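Bead fair at Villanueva, 5th April

So I finally made it to the spring bead fair, and my bag is a lot heavier than my wallet! Doors opened at ten and the line already went past the bakery. I headed straight for the Kemon table (I always do), where they had the new matte seed beads out in little tubes. The moss green is gorgeous, a bit darker than on their website, and it doesn't look chalky once you string it. I bought 5 tubes and then went back for one more, oops.
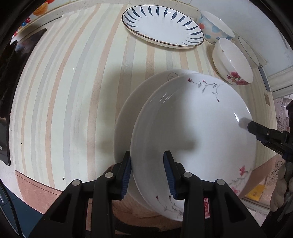 Sprigs and little dark red buds.

Next door was Prumatau with pressed glass leaves, sold by the strand of 100. Most of the holes are clean, but check the ends of the strand before you pay, because mine had two leaves with the hole half closed. Ruba Chidiac was teaching a herringbone class in the back room and I squeezed in for the second half. My tension is still terrible, but I got a cuff started, and she showed us how to hide a thread change inside the edge column – so much neater than my knots!

Lunch was a cheese roll eaten standing up. After that I dug through the clearance trays at Planmont, all mixed clasps and jump rings, and came away with some lovely brass toggles. They're a little stiff, so I'm saving them for bracelets I don't take off much. 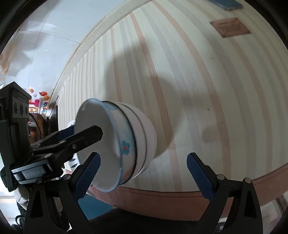

Afaf Sleiman: I bought those same toggles in October and they loosened up after a week of wearing. Did you see if Kemon still had the moss green in the bigger size? I need it for a rope necklace and the website says sold out.

They did, Afaf, top row on the left, but only a few tubes by the time I went home.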